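Desde febrero sigo las pruebas de Edoveo, que quiere enseñar a un robot a recoger la casa. Todavía trabajan en simulación, y a mí me parece bien: una casa simulada no se queja de los golpes.

La tarea parece poca cosa. Hay que ir de la mesa oscura hasta la encimera blanca sin tocar los muebles.
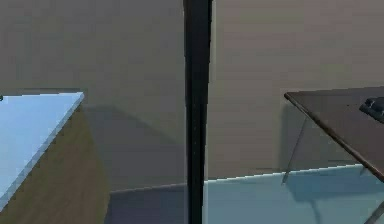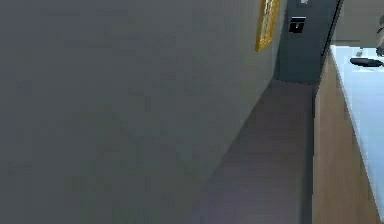 De 113 intentos, el robot terminó bien 40. Roksolana Lysenko, que me pasó los números, está contenta con ellos — yo, menos. Mi suegra recoge la cocina mientras habla por teléfono y no falla nunca.

Lo que más le cuesta es decidir por dónde pasar, más que agarrar las cosas. Se queda parado muchos segundos y después elige el camino largo. ¿Pueden las máquinas hacer ya las tareas de casa? Yo contesto que todavía no, pero en mayo miraré otra vez los resultados.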